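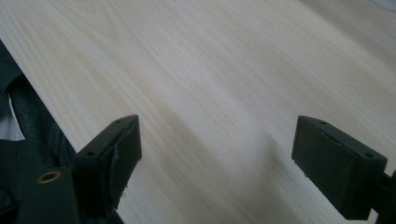 Tema 7. Evaluar un kit de pinza manual: el caso Druvia

Apuntes de clase, grupo de junio. Revisados por encima, avisad si hay errores.

Qué se ofrece
Druvia es una pinza de mano de Loda. La lleva el operario, graba lo que hace y esos datos sirven luego para entrenar el brazo. Se vende como kit o como servicio (ellos recogen, tú recibes los datos). Nosotros miramos solo el kit. El servicio lo vio Cường Tôn en el tema anterior, repasad sus apuntes.

Dedos
Dos, negros, enfrentados. Agujeros de tornillo a la vista, así que en principio se cambian. Preguntar siempre al proveedor: ¿venden el dedo suelto o el par? Loda, el par. Hutitz deja comprar uno.
Mirad también el borde inferior interior del dedo izquierdo: motitas claras, parece rozado. Apuntarlo en la ficha como desgaste leve, sin inventar la causa.

Apertura
Con los dedos muy separados y sobre un tablero claro se ve bien el hueco. Ojo con la sombra que cae entre los dos dedos – la veta se apaga justo donde va a ir el objeto. Para una persona no es nada, para el modelo puede ser un problema. Probar con luz lateral y comparar.

Superficie de prueba
Madera clara, lisa, sin objetos encima. Es la prueba base. Después se repite con tela oscura, que con dedos negros es el caso malo: poco contraste, bordes que se pierden. En la práctica vereis que casi todos los catálogos enseñan solo fondo claro. Desconfiad.

Brillos
La parte alta del tablero se quema un poco y se pierde veta. Bajar exposición antes de empezar la sesión, no a mitad. Si se cambia a mitad, sesión nueva y se anota.

Criterios de la ficha (puntuar de 0 a 10)
– montaje y cambio de dedos
– agarre cómodo tras una sesión larga
– calidad de imagen con poca luz
– recambios y plazo de entrega
– formato de los datos, si se pueden sacar sin el programa del fabricante
Mínimo para recomendar compra: 7 de media. Con un 9 o más en recambios se perdona un montaje flojo, lo discutimos en clase.

Comparación rápida
Druvia: pesa algo más, recambios fáciles, manual malo.
Hutitz: más ligera, exporta mejor, el soporte tarda en contestar.
Lâm: no la hemos podido probar, solo tenemos la hoja técnica. No puntuar.

Práctica
En parejas. 141 agarres por pareja, repartidos como querais, pero los dos tenéis que llevar la pinza. Empezar y acabar cada agarre con los dedos abiertos y sin tocar el tablero, si no el corte automático falla. Los fallidos no se borran, se marcan. Sơn Lương tiene la plantilla de la ficha y las llaves del taller, pedidselas antes de las 16:00.

Entrega: ficha rellena mas una página de recomendación, firmada por los dos.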